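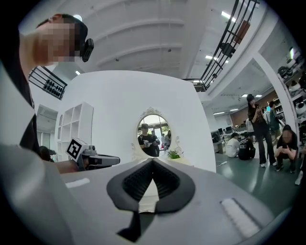

O espelho oval, com a crista trabalhada no topo, encaixado na parede curva branca.

Casa & Interiores | Reportagem

Imprimir | Enviar por e-mail

Última atualização: 24/02/2020

Um toucador branco num pavilhão aberto

O toucador é um móvel que muita gente associa ao quarto dos avós. Tem pernas curvas, tampo recortado, um espelho grande e pouca utilidade fora da meia hora em que alguém se penteia. Nos últimos anos quase desapareceu dos apartamentos novos, trocado pelo espelho da casa de banho e por uma gaveta. Em Stornbridge, um antigo armazém convertido em espaço de trabalho, há um à vista de quem passa, e foi por causa dele que fizemos a visita.

A peça é branca, de linhas rococó, com entalhes e volutas. Foi escolhida por Aroha Cosgrove, responsável pelos interiores do edifício, que a encontrou no catálogo da Flolari, uma casa que vende reproduções de mobiliário francês. Custou 724 euros com transporte. O espelho veio embalado à parte e demorou mais uma semana.

«Eu queria um móvel com curvas», diz Aroha Cosgrove. «O edifício é um armazém, tem pé-direito alto, pilares, grades pretas. Tudo muito direito. Pus o toucador junto da parede curva e deixei-o ficar.»

A parede em questão é alta e arredondada, pintada de branco, e separa o recanto do espelho do resto do piso. Ao lado fica uma estante aberta de compartimentos quadrados, também branca. O conjunto funciona por ser quase todo da mesma cor. Um toucador deste género, em madeira escura, pesaria muito mais na vista e pediria outros móveis à volta. Em branco sobre branco, o que sobressai é o recorte — a crista, as volutas entalhadas, a curva da perna.

Há quem prefira o contrário. Csaba Kiss, restaurador de móveis, trabalha há anos com toucadores e tem reservas quanto às reproduções lacadas. «O branco mostra tudo. Mostra o pó nas volutas e mostra o amarelo, se o móvel apanhar sol todos os dias. Num original, a pátina disfarça. Numa peça nova não há pátina nenhuma.» O conselho dele é usar um pincel macio e seco nos entalhes, uma vez por semana, e guardar o pano húmido para o tampo. Desaconselha os produtos com silicone, que deixam uma película difícil de tirar quando chega a altura de retocar a tinta.

A luz é outro assunto. O espelho apanha uma janela alta, com árvores do outro lado, e devolve essa claridade para dentro. É uma solução antiga e continua a ser a mais barata para quem tem uma zona interior sem abertura própria. O erro mais comum, segundo Csaba Kiss, é pendurar o espelho de frente para uma parede vazia e esperar que a divisão pareça maior.
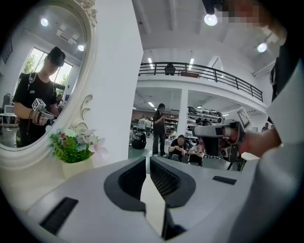
Flores artificiais num vaso branco diante do espelho, com o pavilhão e o piso superior à direita.

Quem se senta em casa ao toucador tem normalmente uma parede atrás do espelho e outra atrás das costas. Em Stornbridge, a coluna branca que fecha o recanto acaba e começa logo o pavilhão, com a grade preta do piso de cima a fazer uma curva para a direita. Aroha Cosgrove pensou em pôr um biombo a fechar o lado aberto. Chegou a pedir orçamento à Rostel e desistiu. «Ficava um camarim. Não era isso que eu queria.»

As flores são artificiais, brancas, cor-de-rosa, azul-claras e vermelhas. A escolha divide opiniões até entre os decoradores, mas tem lógica num espaço onde a rega depende de quem se lembrar dela. Aroha Cosgrove compra-as avulso e monta os arranjos ela própria, num vaso baixo, para que a folhagem não tape o espelho. Em abril muda algumas hastes. As que perdem a cor saem primeiro.

Para quem quiser fazer o mesmo em casa, as medidas contam mais do que o estilo. Um toucador com 100 centímetros de largura cabe na maior parte dos quartos de casal, mas é preciso deixar espaço para puxar o banco e para abrir as gavetas. Os modelos com perna curva ocupam mais chão do que parece na loja, visto que o pé avança para a frente. Convém medir no chão com fita-cola antes de encomendar. 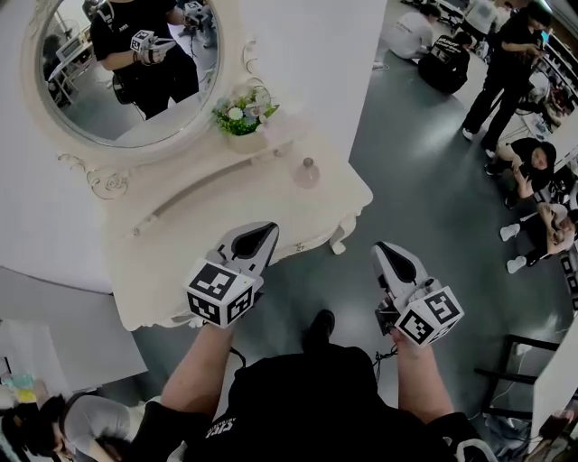
O tampo recortado e a perna curva do toucador, sobre o pavimento cinzento-esverdeado.

O tampo pede pouca coisa. Um vaso pequeno e um frasco de vidro transparente com tampa arredondada chegam para lhe dar uso sem o encher. Aroha Cosgrove segue uma regra que aprendeu com a loja Obi, onde trabalhou na montagem de montras: nada no tampo deve ser mais largo do que a palma da mão, e o meio fica livre. Os cosméticos, os carregadores e o resto vão para a gaveta.

O pavimento ajuda. É escuro, de um cinzento puxado ao verde, com brilho, e o pé entalhado recorta-se bem contra ele. Num soalho claro perdia-se metade do desenho. Quem tem chão claro em casa pode pôr um tapete liso e escuro por baixo, desde que os pés da frente assentem os dois em cima dele. Com um pé dentro e outro fora, o móvel abana.

Csaba Kiss recomenda ainda feltros finos sob as pernas e oito milímetros de folga entre o móvel e a parede, para o ar circular e a tinta não colar. Em casas húmidas, diz, deixa-se mais.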